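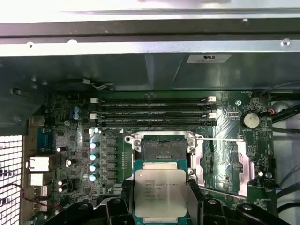
Wrist camera view at the CPU cell, Brikalstead. The processor is in the gripper at the edge of the open socket.

Three of us went to the Brikalstead workshop on 16 February 2018 to compare two grippers on board-level assembly: the Jalo parallel unit and the newer Santoro, which has longer fingers and a finer force setting. Derek Hartley ran the cell. Ademir Brito looked after the controller and answered most of our questions.

The test piece was a desktop workstation board left in its case. Memory slots empty, load plate swung open, cables still in place. Brito prefers it to a bare board on a fixture, and I agree. The case wall and wiring limit the approach angles, and a gripper that does well on a clear bench can run out of room here.

The task is simple to state. Pick up the processor by its edges, bring it over the socket, match the corner, lower it straight and let go. The pins sit in the socket on this type, so a tilted chip or a sideways drag can ruin the board. Hartley caps the travel at 50 mm per second and drops well below that for the last stretch.

The Jalo held the chip firmly but its finger bodies are wide. With the case in place the fingers fill much of the wrist camera's view at close range, and Lourenço Neves had to lean on the overhead camera for the final alignment. The Santoro left more of the socket visible. It was also slower to settle after each move -- 700 milliseconds on the controller log, which adds up over a shift.

Price came up over lunch. The Santoro fingertips are a wear part at 59 euros a pair. Vundier, the integrator, quotes 1,624 euros for the Jalo camera bracket, and we thought that was high.

We did not get to the memory modules or the load plate lever. Hartley has offered us a second day in June, with both grippers on the same arm.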